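Budgeting for a two-arm bench cell – what am I forgetting?

Posted by Vidar Midtbø, August 10, 2024
7 answers · 578 views · 2 shares

Hello all, and thanks in advance for your patience with a long question. I look after equipment for a small training workshop in Skemstead and I've been asked to put a number on a second bench with a pair of small arms, for practising desk jobs like filing paper and putting pens away in drawers. The arms themselves I can price. It's everything else that worries me! Last time I forgot the walls altogether and had to go back, cap in hand, for another $1345.

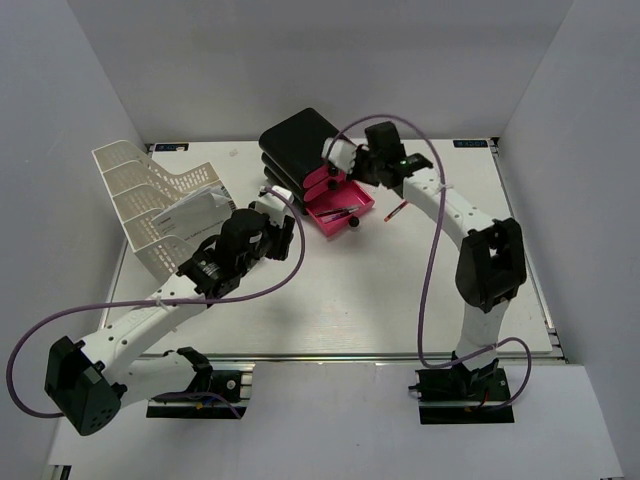

So my list so far is the table, a front rail to bolt the bases to, three plain side panels, spare cables and a box of ordinary stationery. The order has to be in by November. Would you buy spare grippers now or wait until something breaks? And is it worth paying extra for a deeper table?

Answer from Albertina Simões (accepted)

Lovely question, and I feel for you over the walls. Buy one spare gripper now, and a second set of fingers if your supplier sells them separately – fingers take the knocks. Ours came through Tornitz and the wait for parts was longer than the wait for the arms, so please ask about lead times before you sign anything. I'd also put cables fairly high up your list. They loop about all over the place when the arms are working, and a snagged one can cost you a whole afternoon. As for the table, go deeper if the room allows it. Drawers need space in front of them to open, and you'll always want to fit one more thing along the back.

Answer from Amândio Figueiredo

Agree on cables. Don't forget freight, it was $578 for us and wasn't in the quote.

Answer from Sérgio Paiva

We got our bench from Sequeira and it's fine. Colour is a bit off. Can't help with grippers sorry, but I'd be keen to hear what you end up paying.

Recent questions
Is a service plan worth it for a small arm?
Second-hand rails – what to check
Has anyone ordered from Sesow lately?
Splitting equipment costs over two budget years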